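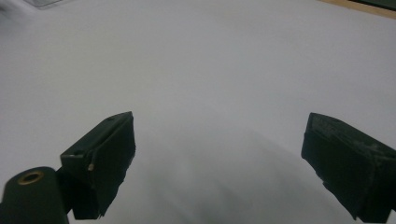 Dorton Badminton Club
Spring general meeting, May 24, 2019
Held in the upstairs room at the Arkel gym after evening play

Chair: Beverley Wihongi
Notes: Monique Lefèvre

The meeting started late while the nets were being put away. A sign-in sheet went around and is kept with the signed copy of these minutes.

## Minutes of the last meeting

Accepted with one correction. The item on guest players should have said that guests may come twice before joining, and that the second visit is paid for. The old wording left out the payment. Monique will fix the copy in the binder.

## Matters arising

- The broken net post on the far court has been replaced by the gym. The new one has a stiffer crank than the others. Please turn it slowly until it wears in.
- The key to the storage closet now hangs behind the front desk. Ask for it by the closet number, as the desk staff do not know it by the club's name.
- The lost property box was emptied. Clothing went to the thrift store. Two rackets without names are still in the closet and will stay there until September.

## Money

The balance at the end of last month was $3,860. All gym rent is paid up to the summer break. The deposit for next season's courts is $500 and has to be with the gym before we stop for the summer. It was agreed to pay it now out of the balance.

Beverley asked whether dues should change. The rent is going up a little and shuttlecocks cost more than they did last season. After some back and forth the meeting voted to leave dues as they are and look again in the winter. A few people said they would sooner pay more at the start of the season than be asked for extra halfway through, and this is to be noted for when the question comes back.

Members who still pay by check were asked to write the full club name on it. The bank returned one made out to "Badminton."

## Shuttlecocks

The club will keep playing with synthetic shuttlecocks on regular nights. Feather will be used for league matches only. Several of the stronger players would like feather on at least one practice night a month, and the answer for now is that they may bring their own if everyone on that court agrees to it.

Used shuttlecocks should go in the bin by the door and should not be put back in the tubes. People keep opening a tube for a match and finding bent skirts in it. Beginners' sessions can draw from the bin first.

Monique will place the fall order during the break so that it arrives before the first night. She has asked for a price from a second supplier and will go with whichever is cheaper once shipping is added.

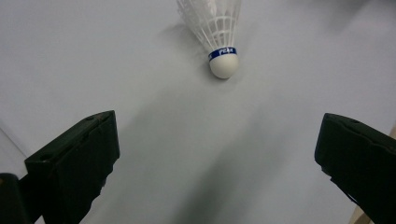 ## Courts and lighting

The gym plans to change the ceiling lights over the summer. The manager has told Beverley that the new ones will be set between the courts and will not hang directly over them, which should help with high serves. We have asked to see the plan before work starts. If the work runs over, the first nights of the season may have to be held on the near courts only.

The floor was discussed at some length. It has been slippery along the back line on humid evenings. The gym mops at midday and says it does nothing to the floor after that. Members are asked to wear indoor shoes that have not been worn on the street, and to wipe them on the damp towel at the door. Beverley will ask for a second towel.

Parking: the lot behind the building will be shared with the dance school next season. Please do not block their doors, even for unloading.

## League

Our first team finished in the middle of the table. The last match, away to Skandirer, was lost in the deciding mixed doubles. The home match against Nägeli was played at the second attempt after the power failure and was won.

The league has 42 registered pairs across all divisions and wants to split the lower division in 2 by area. This would cut our longest drives. The meeting was in favor, as long as we are placed with Skandirer and Nägeli, since those are the two clubs we can reach easily after work. Beverley will send our reply to the league secretary.

There was a complaint about late starts at away matches. Captains will now tell players the time to be on court, warmed up, and leave the driving time to each person. 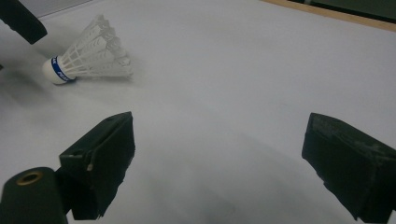 It was also asked that team lists be sent out earlier. At the moment some players hear the night before. Captains agreed to post names on the board by the practice night before each match, and to mark the reserve clearly so that person keeps the evening free.

## Junior session

Numbers have held up through the spring. The session needs another adult on court, mainly to feed shots and keep the waiting children off the active courts. Anyone who can help even every other week should speak to Monique. The gym requires a background check, and the club will pay for it.

Parents have asked for a short holiday session in the summer. There was interest but no one free to run it, so it was left.

## Any other business

- The water fountain on the lower level is working again.
- The end-of-season potluck will be in the same room as last year. A sign-up sheet for dishes is on the board. Please label anything with nuts.
- A member asked whether music could be played during open play. A show of hands was against.
- The club's page on the gym website still lists the old start time. Beverley to have it changed.

## Next meeting

In September, after the first practice night. The date will go on the board once the gym has confirmed the lights are finished. Items for the agenda to Monique, in writing please.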